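Search tickets Advanced Clear

Ticket 602 -- Shared calendar shows bookings one hour late
Opened by: Rachid Belhaj
Priority: 3
Status: Monitoring

Staff at the Pirside office report that room bookings made in Heltaner appear one hour later than entered. Bookings made at Vuvthorpe are displayed correctly. The fault was first reported on 20th March and affects 16 accounts.
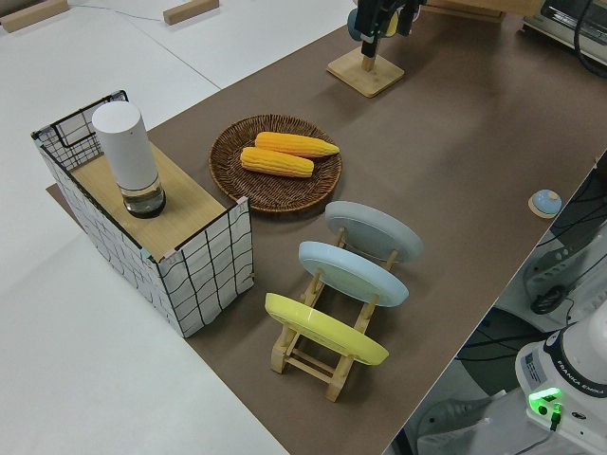

Fidel Sepúlveda: My account is affected as well, but only for recurring meetings. Single bookings are correct. Please add me to the ticket.

The account has been added. Recurring entries created before November carry the old time zone setting -- the server does not update these when the office profile is changed. Users are asked not to correct entries by hand while the repair is in progress. 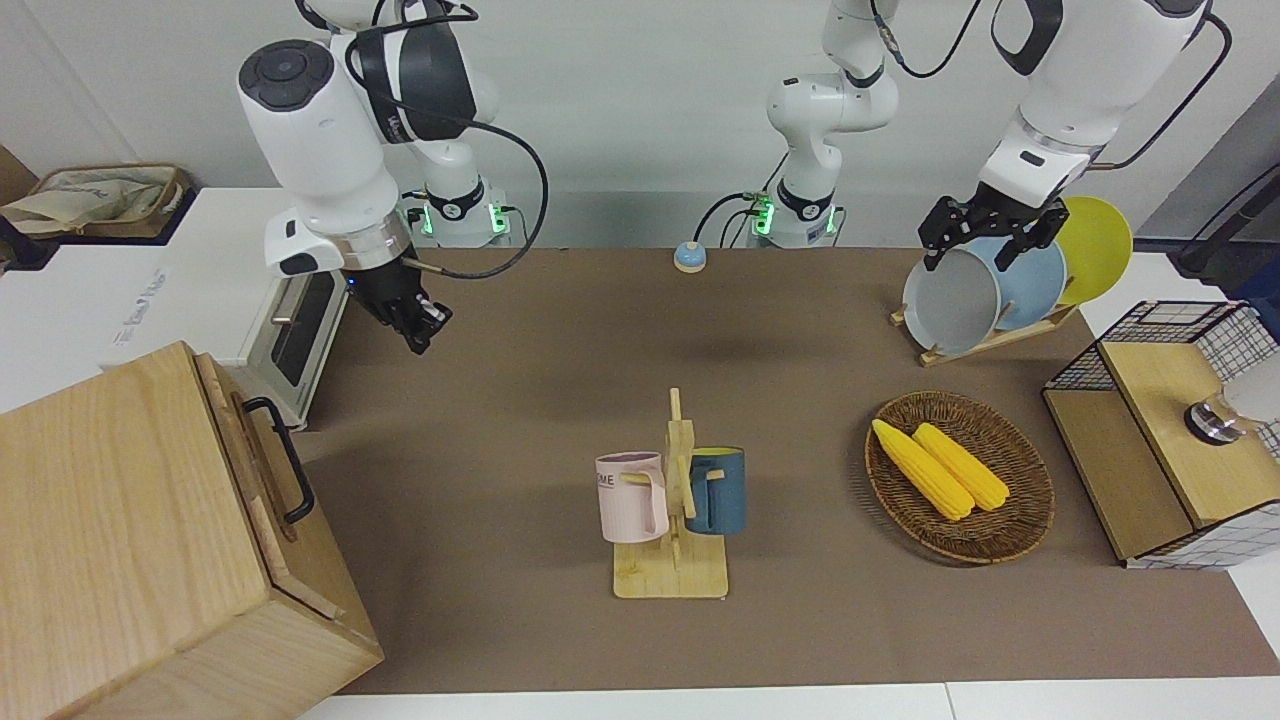
Csizmadia Office Systems Support, Calendar and Mail Desk

The time zone field was reset on all affected accounts, and 42 recurring entries were rebuilt. Kornél Pintér has confirmed correct times in the web view. The phone view still requires users to sign out and sign in again. The ticket will remain open until Viktória Lakatos approves closure.

Recent tickets
Mail rules lost after password change
Guest access to room bookings
Duplicate reminders in Heltaner
Printer queue stalled at Vuvthorpe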